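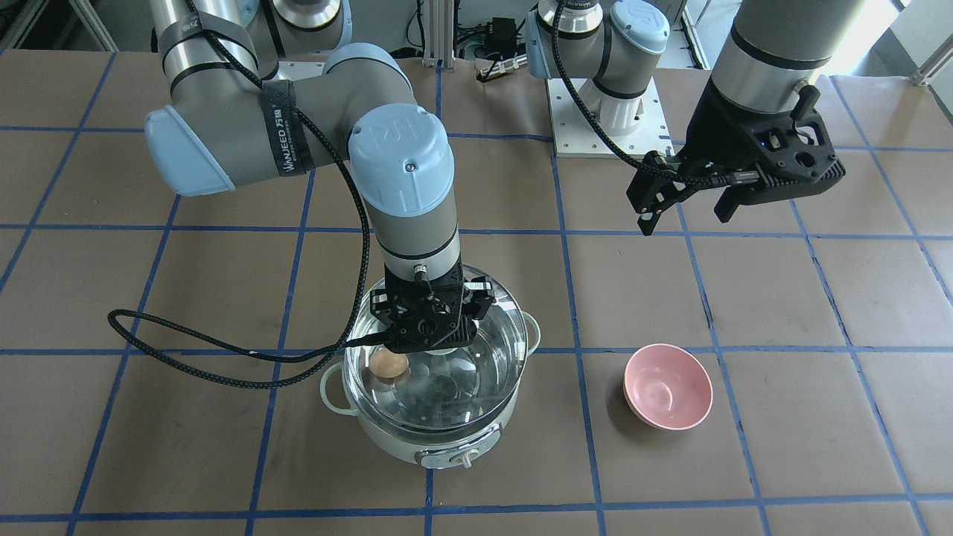
Two arms at the taped table, with an egg in the steamer bowl and the pink bowl one square over.

About Clameck

Clameck is a small research group that spends its days teaching robot arms to do the kitchen jobs most of us do half asleep. We started with three people, one secondhand bench and a question that Gebremedhin Tekleab had been carrying around since graduate school: if you show a robot a chore enough times, how much of the showing does it really need? We're still working on that question, and we still like it very much.

Our main method is called Degefa. A person guides both arms through a task from start to finish, and the system learns from those recordings, the way it's done in plenty of labs. What we do differently comes afterward. We ask the model which moments it was least sure of (the instant before the fingers close, very often), and then we record only those moments again, with the egg or the bowl moved to another square of the grid. It's slower to explain than it is to do!

Eggs have been our favorite test for a long while now. They're smooth, they roll, and they don't forgive a heavy grip, and lifting one out of a deep glass bowl means the gripper has to go down past the rim without bumping it. In our longest study we gave Degefa 200 full demonstrations plus 44 short corrections, and it did as well as a model trained on 937 full demonstrations of the same task. We ran the comparison again in January with a different pot, and the gap between the two stayed small. Soft fruit is another story, and we have a good deal of work left to do there.

We share our recordings and training code with teachers and other labs who write and ask, and we're always glad to have visitors who want to try guiding the arms for themselves. Mornings are best, before the long training runs start and everybody wanders off to find coffee.

Recent items
Degefa, explained for newcomers
How we lay out a tape grid
Bunby: our notes on soft fruit
Flident and the two-arm handoff
Visiting the lab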